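4. Building the cell at Kitine

4.1 Space and stand

The arm was set up in Kitine, a shared workshop in Ploltevlow where members rent floor space by the month. Our bay is next to the wood store, and most of the early decisions came from that. Fine dust gets everywhere, the floor slopes towards a drain, and anything left out in the evening may be used by another member before morning. We wanted a cell that one person could check in a few minutes and put back to its known state after a busy weekend.

The arm stands apart from the table. In the first version both were bolted to one frame, and a fast stop of the arm shook the objects enough to shift the lighter cups. Liv Dahlgren cut the frame in two and rebuilt the base as a separate stand, levelled with steel shims and later covered in black cloth. The table was then free to move, so its position is checked at the start of each session by driving the closed gripper to 3 marks on the table top. If any mark is missed, the table is pushed back by hand and the check is repeated.

The white table top was kept from the first version. It shows up marks and scratches, but dark handles stand out well on it. Behind the table we hung black curtains. They hide the tool racks and people walking past, both of which had caused false detections in our first trials. The curtains move a little when the roller door is open, and we have not found that this matters.

4.2 Gripper and cables

The gripper is a two-finger parallel type, joined to the wrist by a metal flange. We bought the flange from Sjöberg after two attempts at turning our own on the workshop lathe. Ours fitted, but the bolt circle was slightly off and the fingers hung at an angle that could be seen by eye. The fingers are plain and dark. We tried rubber pads on them, which picked up sawdust and then lost their grip, and we went back to bare fingers with a lower closing speed.

Cables gave more trouble than any other part of the build. The first loom ran loose along the upper link and caught on the elbow when the arm folded in. A strap at the elbow cured the catching. The bundle now comes down beside the base with enough slack for a full turn of the shoulder. Anyone copying this build should run the arm through its whole range by hand before tightening a single tie – we did not, and replaced one connector.

4.3 Software

Motion is handled by Odov, a small set of scripts written for this cell. It keeps one list of grasp poses per object and one of places on the table that the arm may enter. There is no planning around loose objects beyond a fixed clearance height of 29 cm, which the wrist must reach before it travels sideways. The rule makes the arm slow. It also means that a person putting an object back in the wrong place will, at worst, cause a missed grasp.

The version used here was frozen on 06/03/2018. Later changes were kept in a separate branch and play no part in the results.

4.4 Objects and layout

Objects came from members' kitchens and from a box of toys kept in the workshop's front room. We asked for things that differed in stiffness and height, and that could be lost or broken without anyone minding. Tall handles are the easy case, as the gripper can come straight down on them. Soft objects are harder, and the closing force for these was set by hand.

Each layout was left standing for 20 attempts before the objects were moved. In all we logged 158 attempts with the frozen version. The layout in Figure 4 mixes hard and soft objects, with the lower part of the arm kept clear on the side nearest the stand. An attempt was counted as failed if the object left the fingers before the wrist reached clearance height, whatever happened afterwards.

Figure 4. The arm over the table with the gripper above an upright black handle. A pan holding a plush toy is on the left; cups, a steel bowl and a crumpled light blue fabric object make up part of the rest of the layout.
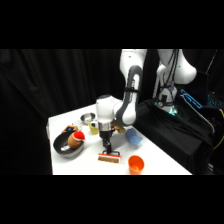
Objects that fell to the floor were put back by hand and the attempt was not repeated. The log records the failure and the object name, and the next attempt starts from the same home position.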